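August, and still dark when I pulled into the car park at ten to six. Home now, feet up, second cup of tea, and I want to get this down before I forget how today felt, because it was a funny one.

So Line Two is properly running on its own now. The Redel arm does the picking and packing, the belt feeds it, and where there used to be four of us on stools there's one of us on a chair with wheels and a screen. I had the chair today. I'm told it's a good chair. My back disagrees, I think it misses leaning over the bench (never thought I'd write that!).

The target board said 2,499 for the shift. When I started at Roltelham we thought 400 each was a cracking day and you'd hear about it in the lunch room if you got there. Now the number just ticks along up on the wall and no one says anything when it rolls over. I caught myself cheering under my breath when it went past lunch without a stop, and then felt a bit of a traitor, since two of the old bench crew are over in dispatch now and hating it. One of them waved at me through the roller door this morning. I waved back with my scanner like an idiot.

What's odd is how quiet it is. Well, not quiet, the compressor still goes off like a goose every few minutes, but no talk. We used to get through a whole season of someone's favourite show between smoko and lunch, with everyone arguing about who did it. Now I hum. I did the entire radio jingle for that carpet place on repeat until the fella on Line Three came and asked me nicely to stop.

The training was better than I expected, I'll give them that. The Ninh people came out for two days and let us push every button and break things on purpose, and I've got my sign-off for clearing jams and restarting, plus an extra 30 cents an hour, which will just about cover the parking at the footy. They say there'll be a second level before Christmas. I'd like to do it. I'm a bit scared of doing it too, there's a maths bit.

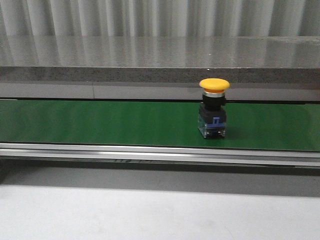 My whole job this arvo was the oddballs, the ones the system isn't sure about and leaves to a human. Most of them I could clear with a glance, and it's nice to be faster than the machine at something. It's the clear plastic ones that muck it up, we all reckon, and I was thinking that every time a yellow mushroom button came through, sitting up on its see-through base with the green of the belt showing in the plastic. To me that's a button with a base on it, end of story. I had those in my hands for years and I could tell you by feel if the blue clip was seated. Now I look, I press accept, and on it goes. I asked the supervisor if I could still pick one up now and then to check the clip and she said yes, as long as I stop the belt first and write it in the log. So I did that, twice, mostly for the pleasure of it.

Logged 254 accepts by knock-off. Wultance want their order out by the end of the month and there's talk of a night run with just one person on, which I have not put my hand up for. Chops for tea. Must remember to ring Mum and find my other glove.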